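An Afternoon at the Totutbridge Open Day

I had been promising myself a trip out to Totutbridge ever since Irfan Chong came back from the one in May talking of nothing but coat hangers, and on 14 October 2018 I finally made it.
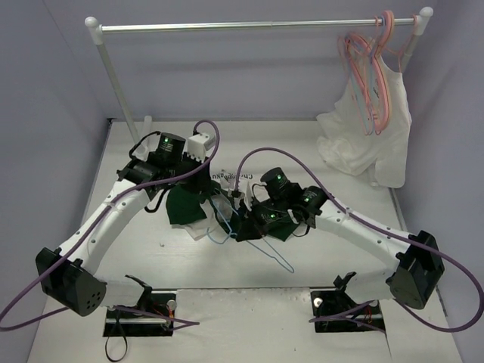

The drive is 214 miles from my front door, so I set off in the dark with a thermos and a bag of apples, and I was glad of both. The open day is held in the old Hirvonen building, down by the canal, and parking is in the field behind (wear boots!). Admission was 2 dollars, tea included, and I can't think of a nicer welcome than a hot cup pushed into your hand before you have even found your name tag.

The day is all about looking after clothes – washing, mending, folding, hanging and putting away – and I know that won't sound like everybody's idea of a day out. But I grew up over my aunt's dry cleaning shop, and the rattle of hangers along a rail still makes me feel that supper must be nearly ready.

I spent the longest time with the hanging displays. I liked that they used ordinary things, a silver rod with rounded white corners and hangers in pink and light blue, the kind of colors I remember from my own first closet. There was white clothing already up at the right end of the rod, and a dark green and white garment down on the white tabletop with a light blue wire hanger by it. I do love a bit of color against all that white.

Tanveer Ghauri gave the talk after lunch, and he was a treat to listen to. He worked at the Ernidau laundry for most of his life and has firm views on nearly everything. Hangers go in from the bottom of a knit, never through the neck. Buttons get done up at the top, even if you are only hanging the thing overnight. Someone asked him about wire hangers and he sighed so deeply that the whole room laughed, though he did allow that they are fine for a light shirt.

Upstairs they have the Waluneck collection, which is 625 hangers given by one family, most of them stamped with the names of tailors and hotels long gone. I could have stayed up there until closing – the labels are handwritten and some of them tell you a good deal more about the family than about the hangers.

I bought a clothes brush and a jar of cedar chips on the way out, and ate the last apple in the car. The next open day is in May, and Irfan has already offered to drive.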